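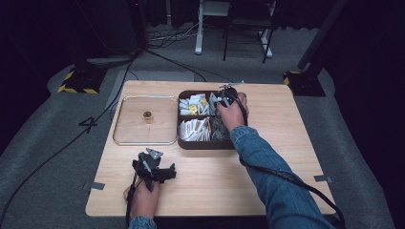
Aula 8 - A caixa de saquetas e outras pequenas burocracias da mesa

Sandra Catterall, 1 de dezembro
Oficina de Serviço de Mesa, Jesport

Ponto de partida: quatro divisões, castanho-escuro, e ao lado um tabuleiro de vidro com aro metálico fino. Parece mobiliário inofensivo. No café Melnychuk custou-nos uma tarde inteira de discussão em junho, e a discussão ficou por resolver.

1. Separar por forma
Saquetas de papel direitas, em pé, como as brancas de margem castanha: leem-se de cima e tiram-se uma a uma. Pacotinhos pequenos, brancos e amarelos, podem ficar a monte. Quem tentar alinhá-los desiste ao quarto.

2. O canto escuro
Toda a caixa tem uma divisão onde vai parar o que é preto, cinzento e amarrotado. Decidam se é conteúdo ou lixo antes de abrir a sala - o cliente decide depressa e em voz alta.

3. O tabuleiro
Fica à esquerda da caixa e leva pouca coisa. Uma peça dourada ao centro chega. A segunda peça chama a terceira, e passado um mês temos uma vitrina.

4. Reposição
Uma caixa Grondico leva 60 saquetas se forem bem-educadas, 40 se forem enchidas à pressa. Repor sempre pela frente, com as antigas a passar para trás.

Para a próxima aula: esvaziar uma caixa, voltar a enchê-la e anotar quase 40 palavras sobre o que correu mal.

Comentários

Severyn Kostiuk: O amarelo não devia ter divisão própria?
Mulus: Devia. Depois pedem todos.
Severyn Kostiuk: E o trabalho é individual?

Contacto: secretaria da Jesport, sala 284 | © Jesport | Voltar ao topo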